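Jutivholm, the Salt Stair

Jutivholm is a port city in the tabletop roleplaying setting Mangundap, written by Pui-shan Su. It stands on the western shore of the Tetine, a shallow inland sea, and is the starting location for most published adventures in the line. 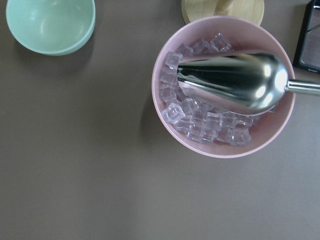 The city was founded in the year 1233 of the setting's calendar by salt cutters from the Nurus hills. They built their first houses on the terraces left behind by their digging, and the city still follows that plan. There are 28 terraces, known together as the Salt Stair. The lowest are flooded at high tide and are used mainly by smugglers, eel fishers and the poor. The highest holds the Assay House, where the ruling families meet.

History

For its first centuries Jutivholm paid tribute to Nurus in salt and timber. The tribute ended after the Dry Winter, when the Tetine drew back from the shore and left the harbor stranded in mud. Nurus sent soldiers to collect what was owed. Most of them were lost on the flats, and the city declared itself free the following spring.

The sea came back in 1677, all in one night. It brought with it the Drowned Bell, a bronze bell larger than a house, which came to rest on the sixth terrace. Attempts to move it have failed. It rings without being struck, usually before a death in one of the ruling families, and the families have passed several laws against listening to it.

Government

Power is held by the 34 Assayers, each of whom inherits a seat and a set of weights. A vote is cast by placing a weight on the scale in the Assay House. The weights are not equal, and stealing or shaving them is a common goal in adventures set in the city. The Assayers command a small guard, the Gray Aprons, who patrol the upper terraces and seldom go below the tenth.

Religion

Most residents keep small shrines to the Tetine, which they regard as a sleeping giant. Offerings are made in brine and must be poured before dark. A rival faith, the Menders, teaches that the sea is a wound in the world and should be closed. It is banned in Jutivholm but has followers among the salt cutters.

In play

Characters from Jutivholm choose a home terrace, which sets their starting money and one contact. Those born on the flooded terraces also gain the Tidewise trait, which lets them reroll a failed swimming or navigation check once per session.

The first edition gave the city a single page. The revised rules, released on 5 June 2019, expanded it to a full chapter with a street map, a table of rumors and rules for the bell. The adventure "A Weight Gone Missing" followed in November of that year and is set entirely on the upper terraces.

See also: Assayers; Drowned Bell; Menders; Nurus; Tetine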